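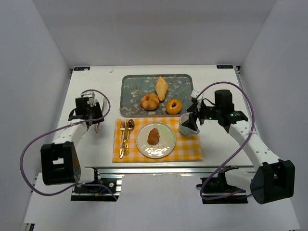

How far ahead should I put the pastries out?

Thirty minutes before people sit down is plenty. Any longer and the glazed ones start to sweat, the plain ones start to dry, and whoever got up first will have eaten the best one standing at the counter.

Breakfast Trays and Place Settings: Your Questions
Drillcombe Guest House
Last updated 26 July 2024

We serve a small breakfast every morning, and guests keep asking how to do the same thing at home. We find this flattering and a little alarming. The questions below come from the comment cards, minus the ones about the hot water.

Which side does the fork go on?

Left of the plate. Etiquette books will tell you the knife and spoon go on the right, with the blade turned toward the plate, and they're correct. At breakfast we often put all three on the left in a row, fork on the outside, then knife, then spoon. It leaves the right side free for a coffee cup, and people who have just woken up reach for the cup first. We've had one complaint in all our years, and it was from a man who then ate his doughnut with his hands.

Do I need a knife, a fork and a spoon for a pastry?

You don't need any of them. You put them out so the table looks like somebody meant it. The knife does get used for butter and for settling who gets half. The spoon is for jam or yogurt. The fork is mostly there to keep the other two company, though sticky things do go better with one if you're wearing anything you like.

Can gold flatware go in the dishwasher?

Check the maker's instructions. Ours is from a set called Allari and we wash it by hand in warm water with mild soap, then dry it right away. Don't use scouring pads. Don't leave it soaking overnight "to loosen things up." There is nothing on a breakfast spoon that needs eight hours.

How many pastries per person?

Two, if they're small. One and a bit, if they're large, and the bit is how arguments begin. For a family of four we'd put out six and a knife. Mix the kinds: something plain, something glazed, something with a hole in it. If you put out all one kind, people take one each and the tray looks finished. With three kinds, they feel obliged to do research.

Should the tray match the placemat?

It should not embarrass the placemat. Beyond that we're relaxed. A flowered tray and a checked mat get along fine as long as one of them is quiet. Blue-gray with pale branches sits nicely next to yellow gingham. If both are shouting, change one. If you own only one tray, congratulations, your decision has been made.

My gingham placemats never lie flat. What am I doing wrong?

Probably folding them. Iron them slightly damp, from the middle outward, and store them flat in a drawer or rolled around a cardboard tube. The edges will still ripple a little after a few washes. We've stopped fighting it. A plate and some flatware will hold down most of the trouble, and the rest can be called charm.

Does the plate go in the middle of the mat?

At dinner, yes. At breakfast we push it to the right if the flatware is all on the left, so the whole mat gets used. Keep the plate an inch or so in from the front edge. Crumbs have a natural range, and you want the mat under it.

Should I put something on each plate before people sit down?

We like to. A single brown roll on each plate gives people something to do while the coffee catches up. It also stops the first person from loading up before anyone else has found a chair. Put the rest on the tray at the back, where everybody can see it and nobody has to lean through the jam.

Can I warm everything up at once?

You can, and you'll be sorry about the glaze. Plain rolls and croissants like five minutes in a low oven. Anything glazed should stay out of it. Anything with chocolate in it needs watching, because it goes from pleasant to lava with no stop in between. The microwave will soften a roll for as long as it takes you to carry it to the table. After that you own a doorstop.

What about leftovers?

Plain rolls freeze well for a month, wrapped tightly. Doughnuts don't keep past the day, whatever anyone in your house claims. Croissants that have gone hard make a very decent bread pudding, and a sliced roll can be toasted until it forgets its age.

Where do you get your trays?

The flowered ones came from Sakamoto, the kitchen shop on the square, and the plain ones from Drakitis, across the road from it. Each is convinced we buy everything from the other. Look for a raised rim and rounded corners, which are kinder to doorframes. Wipe with a damp cloth and skip the dishwasher unless the label says otherwise.

Can I get breakfast brought to my room?

Until 9:30, yes. Hang the card on your door the night before. Please tick a box on it. "Surprise me" gets you the plain roll.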